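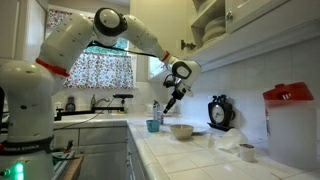 La mermelada empieza mucho antes de encender el fuego, y por ahí quiero abrir esta tarde. Empieza en el árbol, con la fruta todavía un poco dura, y sigue en el cesto, en el camino a casa y en las horas que la dejamos esperando. Luego llega la cocina, y con una encimera normal y corriente como la de la pantalla ya hay sitio para todo lo que voy a contar. ¡Que nadie se me vaya a comprar una olla de cobre! Saludar, presentar el tema, preguntar quién ha hecho mermelada alguna vez y quién la ha quemado. Levantar yo la mano en la segunda.

Contar lo de la ciruela de Plalavent. Mi abuela tenía dos ciruelos de esa variedad y en un buen año aquello era una avalancha. El verano que me puse en serio a apuntarlo todo salieron 718 tarros entre la familia y los vecinos (pausa, aquí suelen reírse). Tengo el cuaderno conmigo, pasarlo por las filas si el grupo es pequeño. Fijarse en la columna de la derecha, donde están los fracasos – es la parte más útil del cuaderno con diferencia.

Primera idea: la pectina. Es lo que hace que cuaje. La fruta apenas madura tiene más que la muy madura, y la manzana, el membrillo y los cítricos tienen muchísima. La fresa y la cereza tienen poca, y por eso tanta gente acaba con sirope de fresa (riquísimo en el yogur, por cierto, que no lo tiren). Solución de toda la vida: una gasa con pepitas y pieles de manzana dentro de la olla. Enseñar la gasa. Decir que se escurre bien al final, apretando contra la pared con una cuchara, que ahí sale lo bueno.

Segunda idea: el ácido. Zumo de limón, siempre, también con fruta que ya pica. Además aviva el color, y en la ciruela es una maravilla verlo. Si hay preguntas sobre ácido cítrico en polvo, responder que sirve y seguir, que si no me como el tiempo del azúcar.

Cambiar de diapositiva.

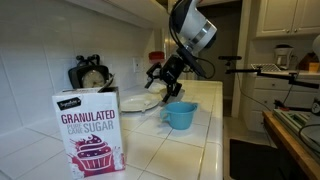 Notas y texto: Conceição Leitão
Charla «Del árbol al tarro», sesión de octubre

Tercera idea, y mi favorita: el azúcar. El granulado de caña, como el de la caja, va perfecto. Se disuelve sin prisa, no tiñe y deja que mande la fruta. El moreno me encanta con higos y con pera, pero tapa el albaricoque por completo.

Explicar para qué está. Endulza, claro, pero sobre todo se queda con el agua, y sin agua disponible los mohos lo pasan fatal. También ayuda a la pectina a formar la red. En mi receta clásica la mermelada terminada ronda el 63 por ciento de azúcar y aguanta en la despensa sin drama. Si bajamos mucho, hablamos ya de otra cosa – compota deliciosa, de nevera, para comer pronto. Insistir en esto, porque es la pregunta que siempre cae al final y prefiero adelantarla.

Macerar. Fruta troceada, azúcar y limón en un cuenco tapado, en la nevera, toda la noche. Por la mañana la fruta nada en su jugo y el azúcar está casi disuelto. ¡Es un momento precioso! Además se cuece menos tiempo y los trozos quedan enteros.

Cocción. Olla ancha y baja, nunca llena más de un tercio. Fuego suave hasta que no se note grano al remover, y después fuerte. Con la ciruela tardo 13 minutos desde que hierve de verdad; con la naranja, mucho más. Tengo un termómetro Jenberg de pinza que uso para enseñar, pero la prueba del plato frío me sigue pareciendo insuperable: una gota, un momento de espera, empujar con el dedo. Si se arruga, fuera del fuego. Hacer la demostración con el plato que traigo en la neverita (pedir enchufe al llegar, la última vez lo pedí tarde).

Espuma: quitarla al final, de una vez. Comérsela con pan.

Tarros. Lavados, esterilizados y calientes cuando entra la mermelada caliente. Tapas nuevas si las viejas tienen el borde tocado. Yo uso los Lavthorpe de boca ancha por pura manía, cualquiera con buen cierre vale. Etiqueta con fruta y mes, aunque parezca imposible olvidarse. En mi despensa hay un tarro sin etiqueta que llevo abriendo y cerrando como misterio hasta 2 inviernos.

Cata. Repartir cucharillas. Orden: albaricoque, ciruela, naranja amarga. Pedir que la primera la prueben sin pan. Si sobra tiempo, leer la receta de pera con jengibre de la señora Shaikh, que va en la última hoja del dosier, y recordar que las hojas se las pueden llevar. Los tarros vacíos me los devuelven en la mesa de la entrada.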